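The hanger question

14/10/2021

I have been told, by more than one person now, that I should match my hangers. Apparently this is the first step to a calm wardrobe. You buy a box of identical ones, you throw out everything else, and your mornings improve. Sointu Manninen swears by it and has been at me since July.

I don't believe it, or I didn't, and I'm still mostly there. But I said I'd give the wardrobe a proper going over before the weather turned, so I did, and I'll set down what I think I learned, which is less than the articles promise.

The box Sointu wanted me to buy was from Skurkix. It holds 54 hangers, a number I can't explain and neither could the shop. They're the thin kind with a fuzzy coating. I borrowed 5 of hers first, because I wasn't going to spend money on somebody's feeling of calm. The fuzz does hold a slippery blouse in place, I'll give it that. It also holds a jumper in place when you're trying to get the jumper off, and it leaves a grey bloom on anything dark. Two of the shirts I tried came away needing a lint brush. I gave the hangers back.

Wood is what Roos Van Acker recommends, the Rivier ones with the wide ends. Lovely things. I own four, inherited, and they live under my winter coats where they belong. Put them under shirts and you lose half the rail. People who recommend wooden hangers for everything seem to have more rail than I do.

So that leaves ordinary plastic. I've had plastic hangers all my adult life and I've never read a kind word about them. They're meant to ruin shoulders, crack in the cold and look cheap. They do look cheap. As for the shoulders, I went through my shirts looking for the famous hanger bumps and found them on two knits, both of which I should have folded in the first place. None of the woven shirts had them. Heavier ribbed cloth seems not to care what it hangs on. 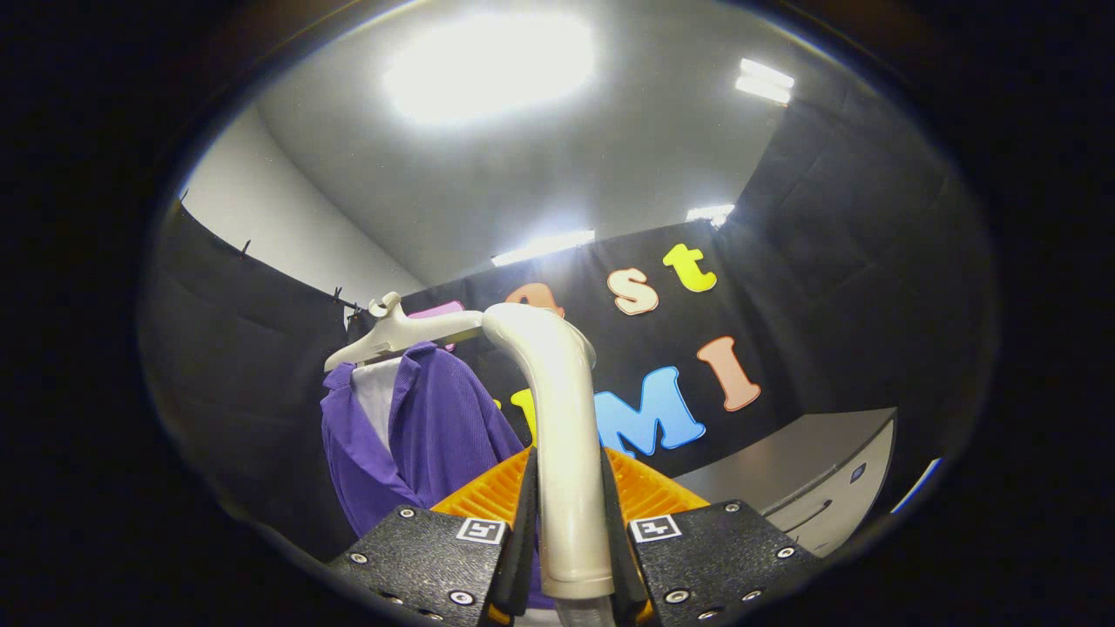

What shirts actually need

A purple ribbed shirt on a white plastic hanger, collar lying open, a bit of white inner layer showing down the middle. I can't see what a better hanger would do for it. The colour is the thing you notice, and the colour would be the same on fuzz.

Layers are worth a word, though. Asnakech Abera hangs hers together, shirt over undershirt on one hanger, so that an outfit comes out in one go. I was ready to scoff at this and I've ended up doing it with three outfits. The catch is laundry day, when the inner one goes in the wash and the outer one doesn't, and the pair never gets back together. I give it until Christmas.

The advice about buttons I do follow. Do up the top one if the shirt is going to be squashed on a full rail, leave it open if there's room. There are people who will tell you every shirt must be buttoned to the third button. I tried that for a week and all it did was make me late.

Turning the hooks

You'll have heard this one. You hang everything with the hooks facing backwards, and when you wear something you turn it round, and after a few months whatever is still backwards has to go. I got as far as the second week. Then Latifa Naciri stayed over and very kindly put away the ironing, and every hook in the wardrobe now points the same way again.

I think I know what I don't wear anyway. There's a green dress I've kept for a wedding that has already happened.

What I bought in the end

One thing. A clip-on hanger for skirts, made by Ahonen, because the old one had lost a clip and I was using a clothes peg. It cost more than it should have and it pinches a waistband just the same as the peg did.

The rest of the rail is still a jumble of white and off-white and one pink one from a dry cleaner that closed years ago. Sointu came by to look and said it was tidier, in a voice. I've asked her to dinner anyway, and she can hang her coat on the Rivier.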